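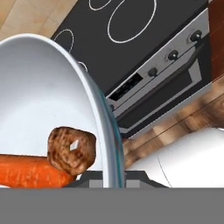
**Danjuma Haruna**, lab instructor, Robot Manipulation

*Handout 5: When a good grasp goes wrong*

Welcome back! This week we get to my favorite subject, failure. We'll work through one fault in the Pelkonen kitchen simulation, from the first odd log line to the fix, and I want you to see how much you can learn from one bad run.

## The task

The robot moves a bowl with food in it from the counter to the table, and the food has to stay in. In the view from the wrist, the carrot and the brown item are down at the lower left of the bowl, the bowl is tilted, and the cooktop runs off diagonally behind it. Keep that view in mind when you read the pose data, because the camera turns with the wrist and "up" in the picture is rarely up in the room. Half of last year's wrong answers came from forgetting this!

## What went wrong

We ran the task 189 times with the Sotero grasp planner. In 143 runs the bowl arrived with everything inside. The other 46 all ended the same way: partway through the move the bowl began to turn between the fingers, the food rolled to the low side, and the turn sped up until something went over the rim.

The grasp check had passed every time. It tests contact on both fingers and a minimum closing force, and both were fine. So the planner reported a good grasp, the arm sped up, and the monitor stayed silent until the bowl was well past saving.

## Finding the cause

Start with the log from the run called Endell (we name the interesting ones). The lines to look at are 1,556 onward. Plot two things on the same time axis:

- the angle of the bowl relative to the gripper
- the torque about the line between the two finger pads

You should get a lovely plot. The torque creeps up first, while the angle hardly moves. Then the angle goes, slowly and then all at once. That early creep is the whole story. A pinch on a thin rim resists pulling quite well and twisting quite badly, and the planner had treated the bowl and its contents as one solid lump with a fixed center of mass. A carrot that can roll is a moving load. Every bit of tilt sends it farther downhill, which adds torque, which adds tilt.

Notice that this is a loop. Squeezing harder delays it a little. We tried that first (of course we did), and the spills just came later in the path.

## The fix, in the order we did it

1. Added a torque limit to the grasp check, so a pinch that is already close to twisting is rejected before the lift.
2. Added a pause after lifting. The arm holds still, the contents settle, and the planner estimates the center of mass again.
3. Lowered the sideways acceleration whenever the contents are marked as loose.
4. Changed the monitor to stop on the *rate* of bowl rotation as well as the angle.

Step 4 is the safety part, so please don't skip it in your own code. A stop triggered by angle alone comes too late. And think hard about what "stop" means when the robot is near a cooktop! Opening the fingers is a terrible choice there. Ours slows down, levels the wrist if it can, and lowers the bowl onto the nearest clear surface that isn't a burner.

One warning about the simulator: contact friction is a number somebody typed in. With the Prurngate contact model the same pinch holds noticeably longer than with the default one, so a spill-free batch there proves very little. Run both.

## For the lab session

Work in pairs. Bring the Endell plot, already made.

- Mark the earliest moment at which your monitor could have caught the fault. Say which signal you used.
- Replace the carrot with a fixed block of the same mass and run again. Explain the difference in the torque curve.
- Pick a different grasp for the bowl and argue for it. A scoop from below is allowed, but you'll have to show me how the fingers get out again at the table.
- Write the stop behavior as a short state diagram, with what happens if the wrist can't be leveled.

Reports can be up to 5 pages, plots included. Failed attempts count in your favor if you show the logs, so save everything, even the ugly runs. The starter code is in the course folder under *bowl_transfer*, and the friction settings are in the same place.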